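I'd been trying to get the woman who runs the Tollby night market to sit down with me since July, and she finally gave in on the condition that I buy the soup. Deal! (It was very good soup.)

She started with one folding table outside the old Retport bus station, selling her mother's dumplings to people waiting for the late coach. "I made 50 and ate seven of them myself because I was nervous," she told me. "Then the coach pulled in late and I sold out before the driver had his coat off."

Now there are more than 100 stalls, and a waiting list she keeps in a school notebook. I asked what gets someone moved up it. "Hot food," she said, straight away. "I've got plenty of candles. Bring me a grill."

She's got opinions about lighting, too. She hates floodlights, hates them, and has been arguing with the town about the ones on Condori Street for ages. "You can't flirt under a floodlight," she said, and went back to her noodles.

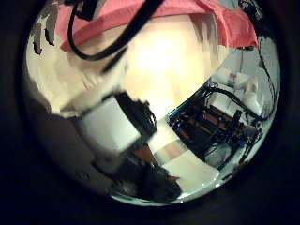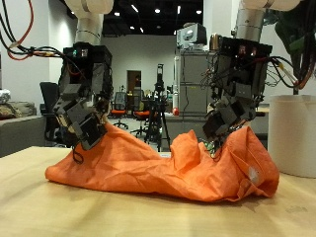

I wanted to know if she ever gets a night off. She laughed at me. Her sister covers for her once in a while, and then she goes anyway, as a customer, and stands in line like everybody else. "I complain about the prices," she said. "It's the best part."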